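Varnley Key and Ring Set
Data card, version 2

Summary

The Varnley set covers small metal fastening hardware handled on a covered table: split rings, plain rings, and rings linked to one another. It holds 232 short sequences in 27 groups. Each group has its own folder and a notes file in plain text. The set was put together at Grullbridge and is maintained by Sunita Bellamy.

Scope

Included:
- single split rings
- two rings linked, one threaded through the other
- rings being joined or separated

Not included:
- keys with readable codes or stamped numbers
- carabiners, lanyards and spring clips
- fabric or leather fobs

Surfaces

Sequences were recorded on either a plain grey mat or a printed tablecloth. The surface is listed in the field "cover". Printed covers are harder for segmentation. Thin grey lines in a pattern can be mistaken for the edge of a ring, and circular motifs produce false detections at low thresholds. Results should be reported separately for the two values of "cover".

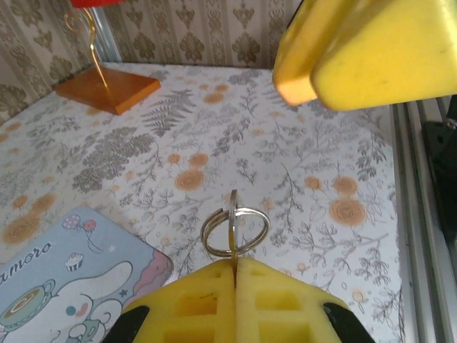

Linked rings are labelled as two objects with a shared link ID. The link ID stays the same for as long as one ring passes through the other, whatever their orientation. When a ring is turned edge-on and reads as a thin line, the mask follows the visible metal only. Do not fill in the centre of a ring. Where part of a ring is hidden, the hidden part is left out of the mask and the flag "occluded" is set to 1.

Labels

ring_type: plain, split, unknown
link_id: integer, or blank if the ring is free
pose: flat, upright, tilted
occluded: 0 or 1
cover: mat, print

Use "unknown" for ring_type if the coil can't be made out. Version 1 defaulted to "plain" in these cases, and 55 entries were relabelled for the current version. Models trained on version 1 labels should not be compared directly with newer ones.

Highlights

Polished metal reflects strongly under the overhead lights. Highlights belong to the ring and stay inside the mask, including where they wash out the gap between coils. No colour correction has been applied.

Splits

Training and test splits are made by group, never by sequence. Groups 1 to 24 are for training and the remaining groups are for testing. Jornell, the loader script, reads the split from the folder name, so folders should not be renamed.

Known problems

Pose labels are uneven between annotators for rings that are close to horizontal. Some are marked "flat" and some "tilted". Merging the two values is acceptable if the change is noted.

Link IDs restart at 1 in every group. Combine them with the group number before pooling the data.

Changes

Monday, January 24, 2022: "unknown" added to ring_type, mask rule for edge-on rings rewritten, blank link IDs allowed.

Corrections go to Sunita Bellamy with the group number, the sequence number and the label in question.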